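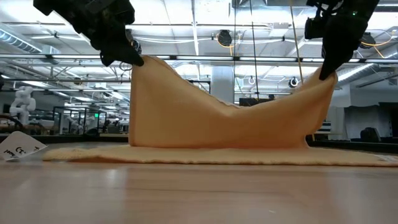
Robotic laundry folding is the use of robot arms, or of appliances with arms built in, to turn washed cloth items into flat, stackable ones. It is among the most studied household chores in robotics and among the least finished. Machines have folded towels in laboratories for years, yet no general-purpose folding robot is in ordinary home use, and claims that one is close have been made repeatedly by the companies hoping to sell it.

Background

Cloth is hard for a machine to handle for reasons that have little to do with strength. A rigid object such as a cup keeps its shape when it is picked up, so a robot that knows where the handle is also knows where the rim is. A towel has no fixed shape. It sags between the points where it is held, hides its own corners, and changes every time it is touched. Thin fabrics also cling to themselves, and a gripper may pick up two layers when it was meant to pick up one.

Factory and hotel laundries got around the problem long ago by narrowing it. Industrial folders handle sheets and towels at high speed, but a worker usually has to separate the pieces and feed them in by the edge. The machine does the folding, and a person does the part that robots find difficult. Critics of home robotics often cite this division of labor, noting that large laundries have every financial reason to remove the feeding job and that many still have not.

Methods

Most research systems use two arms with simple two-fingered grippers. A typical sequence has four stages: picking an item out of a pile, finding two corners, spreading the cloth on a table, and making the folds. The last stage is the easiest and the one most often shown in public. The first two account for most failures.

Early systems followed written rules. The robot lifted an item, turned it in front of a camera, looked for the lowest hanging point, and grasped it again. This worked on square towels and was very slow. More recent systems are trained on recordings of people guiding the arms by hand or by remote control. They are faster and recover better from small mistakes. They also tend to do worse when the table, the lighting or the fabric differs from what was recorded, and published results do not always say how different the test items were.

The Helter trial

One of the better documented tests was run by Helter, a company that builds two-arm folding stations. In July it placed a station at Nông, a guesthouse laundry, and allowed the results to be logged by an outside engineer, Nanami Takeda. Over the trial the station attempted 688 items, mostly bath towels, pillowcases and flat sheets. Staff were asked to step in only when the machine stopped or dropped something.

Takeda's report, released on 27th January, was cooler than the company's own summary. Helter had described the station as working without help for most of each shift. Takeda agreed that this was true of towels that had been laid on the table one at a time, and pointed out that an employee had done the laying. When items were left in a heap, the station needed help with 32 of the first 60. Fitted sheets were dropped from the trial after 14 attempts. "The robot folds," she wrote, "and somebody else does the laundry."

Helter replied that the heap test had used an older version of its software. A repeat test has not been published.

Home products

Attempts to sell a folding machine to households have mostly ended before delivery. Rirnero took deposits for a cabinet-style folder that required the owner to clip each garment to a rail, then withdrew the product. Reviewers who tried the prototype found that clipping a shirt took nearly as long as folding it. Trullitz, which offers a wheeled robot for general chores, lists folding among its planned features. Its demonstration videos are sped up, and the company has declined to say how much of the motion is controlled by a remote operator.

Assessment

Supporters argue that progress has been quick by the standards of the field and that slow folding may be acceptable if it happens while the owner is out. Skeptics answer that a machine left alone has to be reliable before it can be slow, and that a basket of mixed socks, straps and inside-out shirts remains a much harder test than a single towel on a clear table.

There is no agreed standard for comparing systems. Some developers count a fold as successful if the corners roughly meet, others only if the item can be stacked. Time spent preparing the cloth is often left out of the totals.

See also

Industrial laundry
Remote operation
Household robot
Fitted sheet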